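Laboratoire Ernimska – Essais comparatifs de préhension
Fil publié le 25 mars 2021

1/ Le laboratoire Ernimska rend compte, dans ce fil, de la première phase de ses essais comparatifs portant sur deux préhenseurs : la pince parallèle Osness et la main adaptative à trois doigts Bhuiyan. 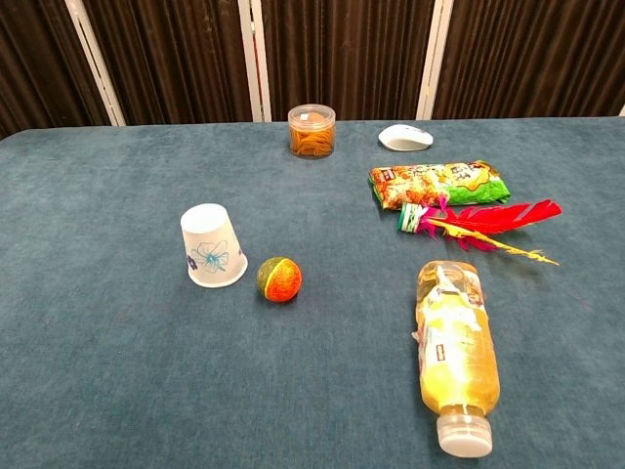

Objets d'essai disposés sur la table couverte de tissu bleu-vert : gobelet en papier retourné, balle, souris sans fil, bouteille, volant à plumes, sachet et pot d'élastiques.

2/ Les deux préhenseurs ont été montés successivement sur le même bras à six axes, piloté par le contrôleur Unance. Les trajectoires d'approche, les vitesses et la charge déclarée sont restées identiques d'une série à l'autre.

3/ Chaque série comprend 100 tentatives de saisie par préhenseur. Une tentative est validée lorsque l'objet est soulevé, maintenu 2 secondes, puis reposé sans chute ni déformation permanente.

4/ Le choix des objets privilégie la diversité des comportements au contact. Le gobelet cède sous une pression modérée, la souris offre une coque lisse et peu de hauteur, et les plumes du volant se dérobent lorsque la prise s'éloigne de la base.

5/ Sur le gobelet retourné, la main Bhuiyan obtient les résultats les plus réguliers. La pince Osness exige un seuil d'effort abaissé. Au réglage d'usine, elle a écrasé 14 gobelets au cours de la série. Ce réglage a été conservé dans le protocole à titre de référence.

6/ Le classement s'inverse pour la souris. Les mors plats de la pince Osness saisissent la coque par les flancs, au ras de la table, alors que les doigts de la main Bhuiyan touchent fréquemment le tissu avant la fermeture complète.

7/ La bouteille couchée a nécessité un recalage de la caméra de profondeur. Les parois transparentes et les reflets du plastique produisent des lacunes dans le nuage de points. L'estimation de pose s'appuie désormais sur l'étiquette et le bouchon blanc.

8/ Le pot d'élastiques présente une difficulté comparable au niveau du couvercle transparent. La segmentation confond par moments le bord supérieur avec le fond. L'équipe vision a constitué un jeu complémentaire de 32 vues annotées, qui sera intégré au prochain entraînement.

9/ Le sachet posé à plat demeure l'objet le moins bien traité par les deux dispositifs. La saisie par le bord serti réussit de façon irrégulière et dépend fortement de l'orientation initiale. Une variante à ventouse est à l'étude.

10/ « La comparaison n'a de sens qu'à contrôleur constant. Plusieurs écarts que nous attribuions aux doigts provenaient en réalité du temps de réponse de la boucle d'effort », précise Benjie Villanueva, responsable des essais.

11/ Le contrôleur Unance a donc été mis à jour entre la deuxième et la troisième série, et les mesures antérieures ont été reprises intégralement. Seules les valeurs postérieures à la mise à jour figureront dans le rapport.

12/ Le rapport technique, accompagné des journaux d'effort et des paramètres de réglage, sera diffusé en septembre. Les équipes partenaires souhaitant soumettre un objet à la seconde phase sont invitées à adresser leur demande au secrétariat du laboratoire, en indiquant la masse et les dimensions de la pièce.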